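We use cookies to remember your login and measure traffic. Accept | Manage settings

Applying to be a contestant on a TV quiz show — what happens at the audition?

Asked by Fouad Daher

I finally sent in the form for Wotetti (the Saturday night one with the map round) and got an email inviting me to an audition in October! I'm thrilled and a bit terrified. Has anyone here been through it? How long does it take, and is it mostly trivia or mostly personality?

Answer from Melaniia Palamarchuk

Congratulations!! I did mine two seasons ago and had a blast. You start with a written test, 35 questions, and it goes fast, so skip anything you don't know and come back. Then they put you in small groups and play a mock round with buzzers — this is the fun part. They want to see you react, so talk out loud while you're thinking and cheer for the other people.

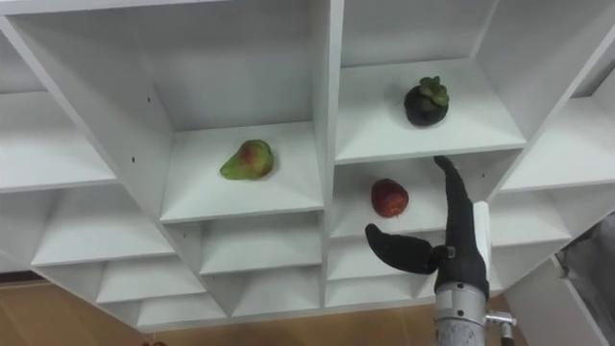
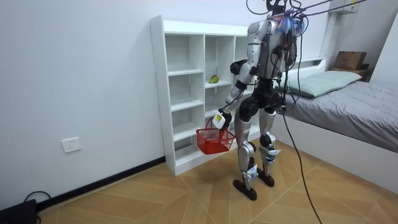
After the mock round you get a short chat on camera, 15 minutes in my case. Have two good stories ready and keep them short. I told mine about getting locked in a museum gift shop and the producer was still asking about it when I left. Wear a solid color, no stripes. I never got told my test score, so don't panic if you don't hear yours.

Answer from Daithí Hayes

Mostly personality. Bring ID.

Answer from Pádraig Ó Riain

What Melaniia said, plus watch a bunch of old episodes and play along standing up. It feels silly but it's so much harder on your feet! They told us nearly 700 people tried out in our city, and I waited four months for the call — keep your phone on.

Comments

Daithí Flanagan: The map round is the best thing on TV right now. Good luck!

Fouad Daher: Thank you all, practicing capitals tonight

Melaniia Palamarchuk: Rivers too!! They love rivers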